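5. Setting up the lever press skill

Section 4 covered the hand driver and the head camera. Section 5 takes the press skill from a fresh install to its first unattended run. Read 5.3 before you trust anything the status panel tells you.

5.1 Before you start

You need Noltbridge running on the control machine, the Brinodard perception package loaded, and a hand that has passed the joint check in 4.6. The release notes say the perception package "works out of the box with most kitchen appliances." We have not found that to be a safe assumption. Plan on tuning it for every appliance you use.

Caution: Keep the stop button within reach for all of section 5. The software stop in the Noltbridge window goes through the same queue as the motion commands, and a full queue will delay it.

5.2 Teaching the approach

1. Put the appliance on the table with the control you want to press facing the hand.

2. Open Skills > Press > New and pick Side Lever. Do not pick Auto. Auto chooses a template from the first camera image and does not tell you which one it chose.

3. Click the lever in the camera view. Zoom in first. If your click lands on the body of the appliance, the planner will accept it without a warning and aim for the wrong surface.

4. Set Finger to Index, Extended. Leave the thumb on Relaxed. The Tucked setting looks tidier on screen, but the planner still uses the relaxed shape when it checks for collisions.

5. Set Standoff to 5 mm and press Step. The hand should move up to the lever and stop short of it.

6. Compare the live view with the two views below. In both, the white finger is extended toward the left side of the toaster with its black tip close to the side control, and the thumb points down over the table.

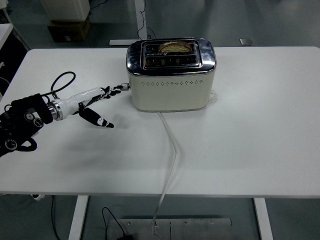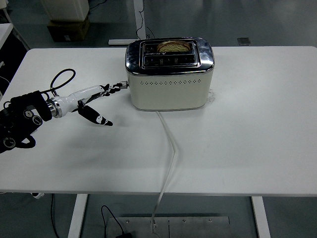
7. If the fingertip is too high or too low, correct it with the Offset Z field and press Step again. Do not drag the hand model in the 3D window. Dragging changes the wrist as well, and Undo restores only the last joint you moved.

8. Save the pose under a new name. Saving over an old pose also replaces its camera calibration, and there is no prompt.

5.3 Checking what perception reports

The status panel shows a confidence score for the lever. Treat it as a hint. Fernanda Amaral logged 854 approaches for the Loureiro build, and the score stayed high on many of the misses. Shiny metal seems to be the usual trouble, though the vendor has not confirmed this.

1. Turn on Show Raw Detections.

2. Watch the lever marker for a full minute with the hand still. If it jumps between the lever and a reflection, raise Minimum Score to 70 and watch again.

3. If it still jumps, draw a region of interest by hand around the lever. The automatic region tool was rewritten in August and we still don't recommend it.

Note: Power cords are not part of the collision model. If a cord crosses the path of the hand, add a keep-out box yourself under Scene > Obstacles.

5.4 First press

1. Unplug the appliance.

2. Set Speed to Slow and Force Limit to 2 N.

3. Press Run Once.

4. Look at the lever itself. "Success" in the log means that the finger reached its target position. It says nothing about whether the lever moved.

5. If the press stalls, raise the force limit in small steps. Stop if the appliance slides on the table.

Repeat from step 3 until you are satisfied, then export the skill to Grakent format. Open the exported file and check the units by eye before loading it on another machine.

Last checked against the current build: 27 March 2020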